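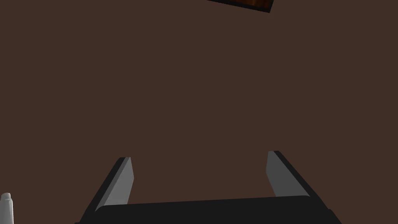 Simulation Upkeep – the Momis cell

Every company has a machine that gets looked after better than the staff. Ours is Momis, a two-armed robot that lives in a simulated room, and the five of us are paid to keep it in working order. There is no oil under our fingernails. There is a lot of coffee on the desks.

Most of the job is grippers. Before a build goes out, Pramila Kanaujia opens and closes each one with nothing in it, and checks that the pads face each other and the fingers stop where the settings say they stop. She has a list of 146 checks. We have tried to shorten it and she has added 2.

Kuldeep Bhatia looks after the wrist views. A wrist camera that has drifted by a hair will send a perfectly good arm to the wrong spot on the table, and the arm will look very sure of itself on the way there.

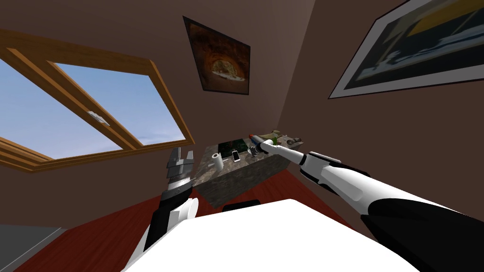 Then there is the room, which belongs to Ritu Bansal. She resets the small stuff on the stone-topped table between runs – phone, paper towels, toy vehicle – and puts back whatever Momis has pushed onto the floor. Simulated things still fall. They also sink through tabletops if the contact settings are off, a fault Ritu files under "haunted."

Shakuntala Khurana handles repairs. When a joint starts to shake she rolls the model back one change at a time, and she will not take suggestions until she has gone back at least seven.

Afia Agyeman runs the team and signs off each build in Fornell, our logbook. Requests from other departments go there too. Please include the build number. "It's doing the thing again" is a build number only to you.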